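2019年9月7日

Husosside,阴,室内湿度计读数60,比昨天高。上午没有开窗。

今天的事情分两部分:箱体内衬的收尾,还有清洁用具的试用。先记内衬。

后壁和左右两壁的花板昨晚已经贴完,今天早上检查边角。花板是Brotura的深青底那一款,粉色线描花和羽状叶,夹着金色和桃色的大圆。选的时候犹豫过素色,素色便宜,但接缝处一有高低差就看得很清楚,花的反而容易遮。缺点是对花费料,左壁裁坏了一张,余料留着,以后可以补小块。

后壁与右壁相接的那条竖缝,下端起翘,用指甲能挑开。原因应该是昨天刮胶时到最底下一段换了手,力度不匀,胶层偏薄。处理方法:挑开起翘部分,清掉旧胶,补一层薄胶,晾到不拉丝再压,压辊由上往下走,不来回滚。来回滚会把胶挤到板面上,擦的时候容易伤印刷层。压好后垫一层烘焙纸,用夹子夹住。中午看了一次,平了。晚饭后再看,仍然平。

粉色边梁没有重新上漆。原计划要补左边梁内侧的两处磕痕,拿色卡比了比,手里那罐偏橙,补上去只会更显眼,先搁着。罐底的色号标签已经磨没了,下次去店里得带一小片刮下来的漆皮。

地面是白底黑线的方格。黑线的好处是东西放歪了立刻能看出来,坏处是线上的污渍和线本身不好区分,擦的时候要侧着光看。靠前的一排昨天滴过胶,干了以后是半透明的一层,正看看不见,手摸有涩感。用塑料刮片平推,角度放低,推下来的是碎屑,没有伤到格子。残余的一点用稀释过的清洁剂擦掉。清洁剂照瓶身上的比例兑,量杯取水300毫升,没有多加。上次图快加浓了,干后留下一层白膜,又用清水过了两遍。

然后是用具。手头有Groneson的黄色海绵块和一块橙黄色的三角小片,分别放在方格地面中间试。海绵块竖着放,长边顺着前后方向,底面平,不需要靠东西。三角小片薄,放下去就是斜的,边和格线对不齐,我也没有去对。
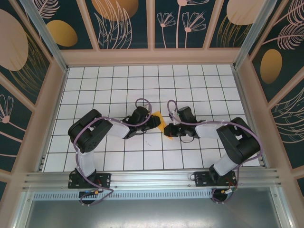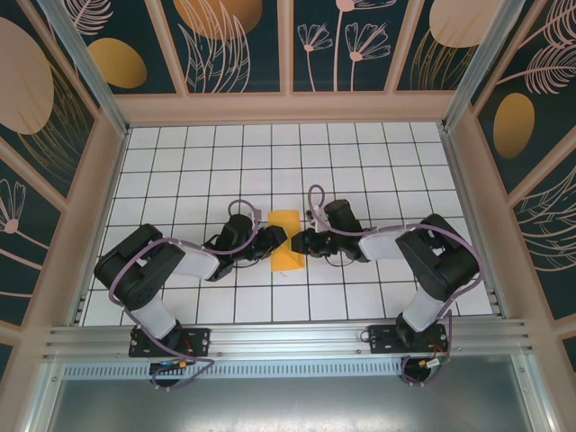 海绵的密度比上一批高。手压到底再松开,回弹没有拖延,棱角也没有塌。上一批是Hedlund的,用到第二周四个角就开始掉渣,渣卡在排风条的孔里,很难清。这次先用切下来的一小块做磨损试验:在废瓷砖背面的粗糙面上单向擦,同一位置擦50次,看掉不掉渣。结果掉了很少的粉末,没有颗粒,可以接受。之后换到光面再擦,没有留色。黄色的东西我一向担心染色,尤其是白底,所以又把试样打湿,压在白纸上放了一个钟头。纸上有水印,没有黄印。

吸水也测了。干重和湿重各称一次,拧干后再称。厨房秤的最小刻度是1克,试样又小,误差偏大,数据只能看个趋势,不往表里抄了。要认真比较的话得用整块,等下一包到了再做,到时候旧的一批也留一块作对照,否则没有参照。

水温方面,兑清洁剂用38度的水。冷水也能用,胶渍软得慢一些。再热就不合适,花板底边离地面太近,热水沿着缝渗进去,胶会先松。今天擦地面时在花板底边贴了一圈美纹纸挡水,擦完当场撕掉。撕的方向与板面成锐角,慢撕,没有带起印刷层。右壁靠角的地方留了一点残胶,用橡皮搓掉了。

灰色金属底板单独擦。反光面用湿布会留水痕,所以先湿后干,干布走一个方向。排风条上的孔用软毛刷横着刷,再用吸尘器的细嘴吸。孔里刷出来的主要是纸屑和旧海绵渣,还有一小段线头,不知道从哪里来的。刷子刷完必须单独洗,和海绵一起洗会把线头带过去。

收纳的安排有改动。原来海绵、刮片、毛刷都放在一个盒里,湿的和干的混着,刮片边上会长水垢。现在分成两个盒:湿的放带孔的,下面垫盘;干的放带盖的。盒子外面贴纸条,写品类,不写数量。写了数量就得经常改,改着改着便不准了。

下午又量了一次左壁的垂直度。贴花板之前量过,上端略微内倾,贴完以后看着更明显,可能是圆形图案造成的错觉。用铅垂线核对,偏差与之前一样,没有增大,不处理。

没做完的:左边梁的两处磕痕;右壁上沿的封边条,裁短了,得重裁;清洁剂瓶的喷头滴漏,拆开看过,垫圈变形,找不到同规格的,先用旧瓶的喷头顶着。备用花板还剩一卷,竖着放在柜子侧面,标签朝外。Brotura这一款到12月会换批次,同一色号不同批次不保证一致,如果后壁还要返工,应当在那之前再订一卷。订之前先把裁坏的那张余料量清楚,看够不够补角。

晚上湿度计读数没有变。夹子先不拆,明早再看那条缝。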